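Ticket 1475: Sponge rack smells like a pond
Opened by: Tamara Ghiță
Product: Lirnel wire rack, black
Status: Closed, with reservations

Your care leaflet says the rack "keeps sponges fresh." Mine has kept one fresh in the way a swamp is fresh. I've had the rack since February and replaced the sponge 3 times. The smell stays on as a tenant.

Reply from Turitz Support: Thank you for reaching out! Is the rack standing on a flat surface?

It is on a table. The table is flat. I checked, in case it had changed its mind.

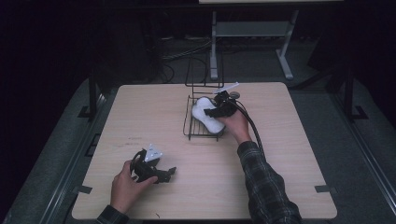

Second reply from support: Please make sure air can reach the sponge from all sides, and wring it out before placing it in the rack.

I had been dropping it in at full weight and hoping for the best, so fine, point to you. I also washed the rack in hot water and vinegar and went along the bottom wires with an old toothbrush. What came off the toothbrush I will not be attaching to this ticket.

Update, April 2023: Nine days of wringing. Smell gone from the rack, faint on the sponge, strong on the toothbrush, which has been thrown out. You may close this. I would still like someone to look at the word "fresh" in the leaflet.

Turitz Support: We're so glad the rack is working for you! Your feedback has been passed to the leaflet team.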